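Home » Features » Benvinda Barreto Draws the Long Way Back to Grodum

Thursday, June 10, 2021

The first issue of Timelska opens with a woman standing at a bus stop, reading a letter she has already read. She folds it, gets on the bus, and for the next four pages almost no one speaks. Readers who came to Benvinda Barreto through her earlier strips, which were crowded and loud and full of jokes about landlords, may wonder whether they picked up the right book.

They did. Timelska is Barreto's first long story, planned as six issues from the small press Godinho, and it deals with what happens to a family after one of its members stops being able to take care of herself. The woman on the bus is Ilse, a piano tuner in her forties. The letter is from her younger sister, who writes that their mother has started hiding food in the walls of the house in Grodum and could Ilse please come home.

Barreto says the book started with the walls. "I had that picture for years before I had anything else," she says. "Someone taking up a loose board and finding bread in there, wrapped in cloth, very neat. I didn't know whose bread it was."

The mother, Agna, is the reason to read it. Comics about dementia tend to be told by the child, and the parent becomes a problem to be handled. Barreto gives Agna whole sequences of her own. In the second issue she walks to a market that closed when her daughters were small, and the pages are drawn as she knows it, with stalls, neighbors and a dog that follows her from one panel to the next. The change back to the present comes on a page turn. She is in a parking lot, and a teenager is asking if she wants him to call someone.

It would be easy to play that for tears. Barreto keeps the teenager a little impatient and lets Agna be rude to him.

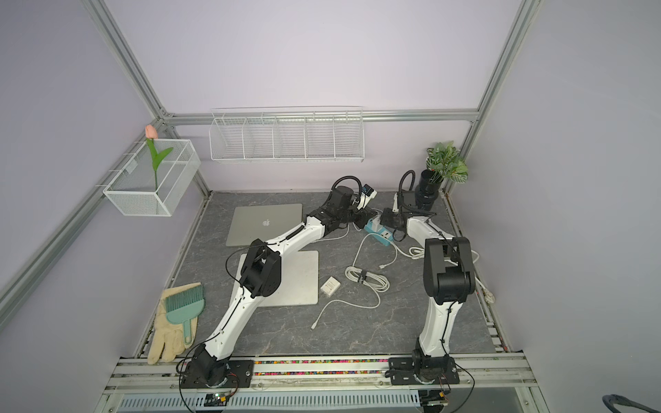 Color does much of the work. Mafalda Macedo, who colored all of the issues out so far, uses a narrow set of browns and grays for the house and saves a strong yellow for the things Agna remembers. By issue three the yellow has begun to turn up in places it shouldn't, on a kettle, on the sleeve of a coat. The book never explains it. On a second reading I went back and checked the earlier issues and found it there too, in small amounts.

Macedo and Barreto met when both were doing fill-in work on Vernska, the long-running adventure series about salvage divers. Neither has much to say about the job except that it was fast. Macedo colored whole issues in five days. "You learn not to fuss," she says. "Then I got the pages for this one and I fussed for a month."

Some of that fussing had to do with the script, which was changing while she worked. Barreto writes in longhand and letters her own pages, and she will cut dialogue after the art is finished. A kitchen argument between the sisters in issue two had eight balloons on its main page when Macedo first saw it. The printed version has two. The sisters stand at opposite ends of the counter, and one of them is drying a plate.

Not every choice pays off. The younger sister, Tove, is thin through the first two issues. She has been living with Agna the whole time and has every right to be angry, but the story stays close to Ilse for so long that Tove's anger arrives as an interruption. The third issue goes some way toward fixing this with a chapter set during one night shift at the bakery where she works. It is the best stretch of the series to date, and I would have liked it sooner. There is also a subplot about a neighbor who wants to buy the house, and it feels borrowed from a more ordinary book.

The lettering may put some people off as well. Agna's speech is written in a small, slanting hand that gets harder to read as the story goes on. Barreto says she heard complaints about it after the second issue and made the letters slightly larger in the third, though she left the slant alone. On a phone screen I had to zoom in on several pages. In print it is fine.

What the series gets right is the boredom of care. There are pages of waiting rooms, forms, a pharmacy that has the wrong dose, a sister who said she would be back at noon. Barreto draws the same hallway again and again from the same spot, and a reader starts to notice what has moved. A chair comes to stand in front of the cellar door. A coat hook is empty. When the chair is gone one morning, in the last pages of issue three, there is no caption and no sound effect, and I turned the page faster than I meant to.

Barreto has been asked more than once if the story is about her own mother. She says it isn't, and that her mother is well and reads each issue with a pencil in her hand. It does draw on a period when she helped look after an aunt, mostly on weekends. She kept no notes at the time. The things she remembered best were the practical ones, such as which stair creaked and how long it took to get a pair of shoes on.

The fourth issue is finished and goes on sale in October. It moves the story out of the house for the first time, following Ilse and Agna on a train trip to visit a care home that neither wants to see. Barreto describes it as the closest thing to a comedy in the series. The last two scripts are written, and she expects to cut them.

Issues one through three of Timelska are available now from Godinho, in print and digital editions. The third issue includes a short backup strip by Macedo, her first as a writer, about a woman who repaints the same room every year.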